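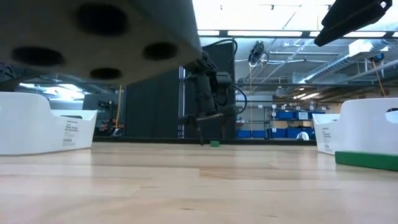
January 2026

Block sorting, table 2. Started with the bins because I was sick of chasing them. Every time one gets put back it goes somewhere new and then half the blocks land on the floor. So: one bin at the left side, one at the right, the two curved white ones, with the middle of the table kept for blocks. Green first. Small green one out in the middle, the flat green one over by the right bin where you can reach it without leaning across. Felt OK. Not final.

What this is for, in case I forget by March: the Clollano set has to be back in usable order before the Mac Mathúna loan goes out, and the sorting layout has to be something a person can set up from one sheet of paper. The loan set is separate, 196 pieces, packed by color. The house set (this one) is whatever we have left after years of borrowing from it. Nobody has a list. I am making the list.

Terms, bc we keep mixing them up:
small = the cubes
flat = the long flat ones, rectangular
Do NOT write "brick" on anything, half of us mean flats and the other half mean everything.

Labels. The bins come with that tiny gray print on the end and it is no use to anyone standing up. Want a big color patch on the end panel instead, plus the word. Color patch alone is not enough, the blue and the green tape look the same in the evening under the ceiling lights. Tried a strip of the Starnari tape on a spare lid, peeled by itself after lunch. Wiped the lid with alcohol, second strip still on when I left. So wipe first. Put that on the sheet.

Ceiling light is a pain on this table. The finish throws it back in streaks and if you're sitting down you lose the yellow pieces in the glare. Tried turning off the row nearest the door, better for glare, worse for reading my own handwriting. Left it on. Maybe a mat? Dull gray, thin, nothing with a pattern. The mat would also cover the seams between the boards, which matters more than I thought: a cube set down on a seam sits fine, but slide a flat along the table crossways and the corner catches. Slide with the grain, no trouble. Ask if we can sand it. Probably no. There's a sheet of 60 grit in the drawer, way too coarse, do not let anybody near the table with it.

Sorting order, what I tried:

a) By color, one color at a time. Slow but quiet, very few mistakes. You look for one thing.

b) By shape, all cubes then all flats. Faster at first, then the bin fills with flats lying on top of cubes and you can't see what you've got. Would need a divider.

c) As they come. Whatever is nearest. Quickest to get the table clear, and useless for the count, had to tip it all out and do it over.

Going with (a) for the sheet. Leaving (c) as the "just clean up" version for end of day, since people will do that no matter what we print.

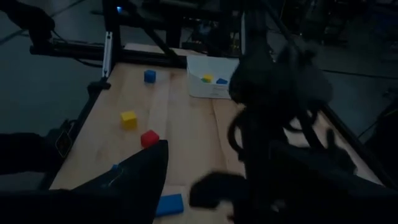 The mixed bin is the thing I keep going back and forth on. If you allow yellow and blue in together you save a bin and you save walking, and those two are easy to tell apart at a glance. Red would have to go on its own or with green. Wrote it up as:

bin 1: yellow + blue
bin 2: green + red

Then crossed it out, then wrote it again. Problem is red and green together is the one pair we were asked to avoid, for the obvious color vision reason. So swap:

bin 1: yellow + green
bin 2: blue + red

Hmm. Yellow and green isn't great either on the older pieces, where the green has faded. Check the faded ones against the new ones by the window. Not today.

Scatter. For the starting layout I want the pieces spread so none of them touch, about a hand apart, and none of them right up at the edges. Sounds fussy. But when two cubes end up side by side you pick up both or neither. Also flats near the front edge get bumped by sleeves. Mine did, twice, and I was the one who'd written "keep clear of front edge" on the board. Should the sheet have a little drawing? I think yes. Circles for cubes, rectangles for flats, no perspecitve nonsense, just seen from above.

Tried drawing it. Bad. Will trace round the actual pieces tomorrow.

Cleaning. Warm water, drop of dish soap, towel, air dry on the rack. Did a test batch. Yellow shows every mark and the rest hide it, so judge by the yellow. Don't leave them soaking, the old stickers on the bottoms turn to paste and then you have paste on everything. Got most of it off with a thumbnail. Anything with a chipped corner goes in the cardboard box under the bench, not back in a bin. I found three in there already that I'm fairly sure I put back in circulation last year. Sorry.

Replacement order: form 852 on the clipboard. Clollano only sells by the mixed bag, so if you want more red you get more of everything. Asked if they'd do single colors, they said minimum order 88 pieces per color. Too many for us, but the loan set could take the extras? Raise it. The Visus storage trays in the same catalog look nice, stackable, clear front, but they're deeper than the shelf, I measured the shelf twice. Skip. The bins we have do the job and the hand hole at the end is worth more than a clear front, you can hook one off the shelf with two fingers while holding the other.

On bin sides: low is good. You can see in from a chair, and reach in without knocking the far wall. With the scooped edge facing you it's even better, so the sheet has to say which way round. "Low side toward you." Simple. Every bin I found on the shelf this morning was backward.

Loose ends
- trace pieces for the drawing
- second strip of tape, check if its still up
- faded greens, window
- mat, ask for offcuts before buying
- count flats. Cubes done, flats not done, the number on the board is last year's, ignore it
- shelf wants a wipe, top one esp.
- someone has taken the good marker from the clipboard. Blue, fat tip. I need it for the sheet

Draft of the sheet so far:

1. Bins out, low side toward you, one each side.
2. Pieces on table, spread out, a hand apart.
3. Pick one color. Finish it.
4. Next color.
5. Check the floor.

5 is there because of me. Found a flat under the stool on the way out and had already written the day's total down, so the total is wrong by one. Fixed it in pencil. Pick up from the flats count next time.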